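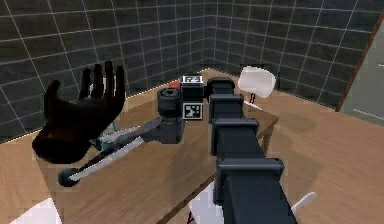 Figure 3. Vue de la cellule Bikitz dans le simulateur, caméra en position haute.

3.2 Recalage et entretien de la cellule

Le recalage d'une cellule à bras multiples est souvent traité, dans les articles qui en rapportent les résultats, comme une opération acquise dont il suffirait de mentionner l'existence. Notre expérience avec la cellule Bikitz ne nous permet pas cette assurance. La procédure fournie avec la version initiale suppose qu'un marqueur visuel posé sur le plateau donne un repère commun aux bras et à la caméra, et que ce repère reste valable tant que personne ne touche au montage. Dans le modèle de simulation (figure 3), ce rôle revient au cube noir, qui porte un marqueur sur sa face avant et un second sur le dessus. On voit pourtant que le cube se trouve juste derrière l'articulation cylindrique d'un bras, et que celle-ci masque en partie un petit objet rouge. Une telle disposition convient à une vue prise de haut ; elle nous paraît fragile dès que le bras se déplace, et nous n'avons trouvé dans la documentation aucune consigne sur la posture à adopter pendant la mesure.

Nous avons donc repris la procédure depuis le début, d'abord en simulation, puis sur la cellule matérielle. La première étape consiste à amener chaque bras dans une posture de référence et à enregistrer les valeurs articulaires. La deuxième consiste à détecter le marqueur, à estimer sa pose et à comparer celle-ci à la pose déclarée dans le fichier de description. L'outil Plotport, que nous utilisons pour tracer les écarts, accepte les deux sources sans conversion, ce qui est commode, mais il applique par défaut un lissage dont nous n'avons compris l'effet qu'à la relecture des journaux. Toutes les courbes présentées dans cet article ont été recalculées sans ce lissage. Les lecteurs qui voudraient comparer nos valeurs à celles d'une installation semblable devront vérifier ce réglage avant toute autre chose.

Une série de recalage comprend 200 détections. Nous avons rejeté celles pour lesquelles un coin au moins du marqueur n'était pas localisé, soit 41 détections dans la série de référence. Ce rejet est moins anodin qu'il n'y paraît. Les détections écartées ne se répartissent pas au hasard : elles se concentrent sur les postures où le bras passe devant le cube, c'est-à-dire celles où une erreur de pose aurait les conséquences les plus gênantes pour la saisie. Un taux de réussite calculé sur le reste de la série flatte la méthode. Nous donnons ce taux dans le tableau suivant parce que l'usage le veut, sans lui accorder beaucoup de poids.

La question des effecteurs est plus délicate encore. La cellule associe une main à doigts multiples et une pince à deux doigts, et la description géométrique de ces deux organes n'a pas la même origine. Celle de la pince a été relevée sur la pièce montée. Celle de la main provient d'un fichier antérieur au projet, dont l'historique est incomplet. Lorsque la main est ouverte, doigts levés, l'écart entre le modèle et la pièce reste difficile à mettre en évidence ; il n'apparaît qu'à la fermeture, quand le pouce rejoint les autres doigts. Il serait tentant de calibrer dans la seule configuration ouverte et de conclure que tout va bien. C'est ce que faisait la procédure initiale. Nous avons ajouté une configuration fermée et une configuration intermédiaire, au prix d'un allongement sensible de chaque série.

L'entretien mécanique appelle les mêmes réserves. Le plan de maintenance rédigé par l'atelier Mühlbauer prévoit un contrôle du serrage des colliers et une vérification du jeu articulaire à intervalles fixes, exprimés en heures de fonctionnement. Or le compteur de la cellule enregistre la durée de mise sous tension, et un bras immobile pendant une nuit entière y accumule autant d'heures qu'un bras en mouvement. À la date du relevé, le 1er novembre 2023, le compteur affichait 414 heures. Nous ignorons quelle part correspond à des déplacements effectifs. Depuis janvier, un journal séparé aurait dû consigner les mouvements de chaque axe, mais il comporte des interruptions et nous avons renoncé à l'exploiter.

Nous avons retenu en pratique une règle plus simple. Le serrage est contrôlé avant chaque série, à la clé dynamométrique, en partant de la base et en remontant vers l'effecteur. Si un collier a bougé, le bras est ramené en posture de référence et la détection du marqueur est refaite en entier. Le câble de la pince est inspecté au même moment, poignet déployé puis replié. Le remplacement d'un module articulaire impose de reprendre les trois configurations de la main, même lorsque l'intervention n'a porté que sur l'autre bras, car les deux partagent le même repère. Cette dernière exigence a été discutée au sein de l'équipe. Elle coûte du temps et nous n'avons pas démontré qu'elle était nécessaire dans tous les cas.

Reste la comparaison entre la cellule simulée et la cellule réelle. Le module Clevine, chargé de la synchronisation, signale une divergence lorsque l'écart de position à l'extrémité du bras dépasse 2 mm. Ce seuil est hérité d'une configuration précédente et aucune mesure ne le justifie pour des doigts longs et plats comme ceux de la pince, où une petite erreur d'orientation au poignet se traduit par un déplacement important en bout de doigt. L'absence d'alarme a été interprétée, dans nos propres notes internes, comme une preuve de bon recalage. Elle indique seulement que le seuil n'a pas été franchi au point où l'écart est calculé, et ce point se situe au poignet dans la version du module que nous avons utilisée. Les essais de la section 4 ont été menés avec ce réglage, à l'exception de la dernière campagne, pour laquelle le point de contrôle a été déplacé à l'extrémité des doigts.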